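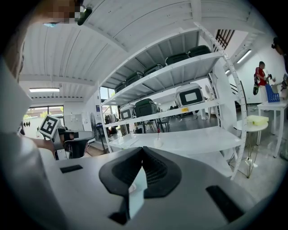

Laurinda Fonseca asked that the minutes of the previous meeting be corrected at item four, where the storage of cases had been recorded as settled. In her recollection the matter had been held over until the shelving was in place. The correction was accepted and the minutes were approved as amended.

Cestum Workroom Users' Group
Minutes of the meeting held on 18 April 2023

In the chair: Maeve Dunne
Minutes: Laurinda Fonseca
Also represented: Pellow (building management), Evangelista (furniture and fittings), Dendum (tenant, upper floor)
Apologies: none received

1. Matters arising

1.1 The chair reported that the key to the side door had been replaced and that the old key should be returned to Pellow. Two groups had yet to do so.

1.2 The notice about parking had been reissued with the correct hours. No further action.

2. Lighting and ceiling

2.1 Pellow reported on the annual check of the ceiling lights. Two tubes had been changed at the time of the visit. One fitting hums when first switched on and will be looked at on the next call.

2.2 Dendum asked whether the lights over the shelving could be switched separately from the rest of the room. Pellow replied that this would need new wiring and quoted 2000 dollars for the work, before tax. Members felt the sum was high for the benefit. The request was not taken forward.

2.3 It was noted that rain on the metal ceiling makes it hard to hear during meetings. Pellow will ask for a price for insulation and bring it to the June meeting. The chair asked that the price state clearly whether the beams would need to be repainted afterward.

3. Shelving and storage of cases

3.1 The meeting moved to the shelving unit to consider the arrangement of the cases.

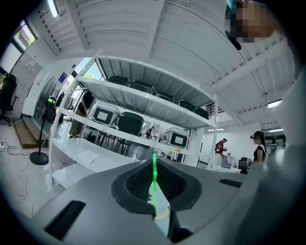
3.2 The meeting agreed that hard cases should go on the shelves with the handle facing out, and that each should carry a label on the handle side giving the name of the group and the date of the last check. Labels on the lid are not to be used, as they cannot be read once a case is on the top shelf.

3.3 Evangelista advised that heavy items should be kept off the top shelf. Members from Dendum pointed out that the lower surface is needed for signing items in and out and should be left clear apart from the sign-out sheet. It was agreed that the heaviest cases would go on the middle shelf and that nothing would be stored on the lower surface overnight.

3.4 The chair asked whether the unit should be fixed to the building. Evangelista recommended that it should, and offered to supply brackets at a cost of 97 dollars, fitting included. Approved without a vote.

3.5 A proposal to buy a second unit was discussed at some length. Laurinda Fonseca spoke against, on the ground that a good part of what is stored has not been signed out since last year and could be moved elsewhere. Dendum spoke in favor. The chair ruled that groups should first go through their own cases – the question of a second unit to come back in June if space is still short.

3.6 The sign-out sheet is to be filled in by the person taking the case, at the time of taking it. Entries made on behalf of others have caused confusion and will no longer be accepted.

4. Chairs

4.1 Pellow reminded members that chairs should be returned to their places at the end of each booking and that the way to the door must be kept clear.

4.2 Evangelista has offered to replace worn casters on the office chairs. Groups are asked to mark any chair that needs attention with tape on the back.

5. Budget

5.1 The chair confirmed that 3000 dollars remains for fittings in the current year. The brackets approved under 3.4 will be paid from this amount.

5.2 Dendum asked that future quotes be sent out with the agenda. Agreed.

6. Other business

6.1 Members were reminded that windows should be shut and locked by the last group to leave. Pellow has found them open on 2 occasions.

6.2 Evangelista asked for access on a weekday morning to fit the brackets. The chair will confirm a time by e-mail – cases will need to be taken down the evening before.

Actions
Pellow: price for ceiling insulation; follow up on the humming light fitting.
Evangelista: supply and fit brackets; replace casters on marked chairs.
Laurinda Fonseca: print labels and a new sign-out sheet; circulate the corrected minutes.
Maeve Dunne: confirm access for the bracket work; add the second shelving unit to the June agenda.
All groups: go through stored cases; return any old side door keys to Pellow.

The next meeting will be held in June, on a date to be confirmed by the chair.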